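Moving a desk telephone to a new extension

Last updated: Apr 8, 2020

These steps apply to analogue desk telephones connected to a Rusura exchange at the Standevmont and Tirkstead sites. Digital sets keep their number in the handset profile and are moved through the web console instead.

Before you start

Note the socket number printed on the wall plate at both the old and the new desk. The label has a letter for the floor followed by two digits. Check that the new socket is patched to the voice panel. If the port light on the panel is off, the socket is patched to data or not at all, and the telephone will be dead when plugged in.

Forwarding must be cancelled before the move. Lift the handset, dial 7 and wait for the broken tone, then replace it. Forwarding left in place stays with the old port and will catch calls meant for the next user.

Disconnecting the set

Unplug the line cord at the wall first, then at the base. Leave the coiled cord attached to the handset unless it is damaged. Coiled cords and line cords use plugs of different widths, and a line plug forced out of its socket at an angle often loses its clip.
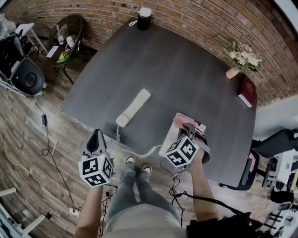
White desk telephone with the handset off the base and the coiled cord attached.

Connecting at the new desk

1. Plug the line cord into the base until it clicks, then into the wall socket.
2. Lift the handset and listen for a steady tone. A silent line means the socket is not patched. A crackle usually means a worn cord.
3. Replace the handset fully. A set left off the hook is locked out by the exchange after 19 seconds and shows as faulty.

Assigning the extension

Log in to the exchange and open Ports. Find the new port, enter the extension and save. The old port must be cleared first or the entry is refused with error 13. Extensions up to 225 belong to Standevmont; higher numbers belong to Tirkstead.

Testing

Call the extension from another internal telephone, then from an outside line. If the internal call works and the outside call does not, the extension is missing from the incoming table. Add it under Routes and restart the Farah gateway. Calls in progress through the gateway are dropped by the restart.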